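Packing your parcels for the Bundberg swap

The next swap of household things between our members in Bundberg and Fletach opens on Monday, May 4, 2026, and we want to write a little about the parcels. Last September many boxes came to us too full, and the paper at the corners was already torn. Please use a box which is a bit larger than your item, and fill the empty space with old newspaper. Two layers are enough for cups and plates. Books need only one – but put them flat.

Each member can send up to 5 parcels. Write the name of the town in large letters on the top and on one side. The Jadoon bus takes them on Tuesday and brings them to the old school at Tukico, the one with 1802 over the door. 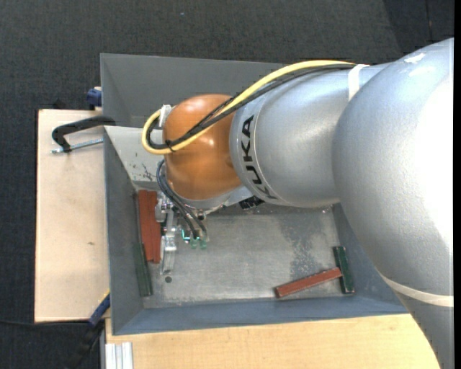
One member from Fletach wrote to us that tape with string inside holds much better than the clear kind, and that she would gladly pay a bit more for it. We will buy two rolls and try it.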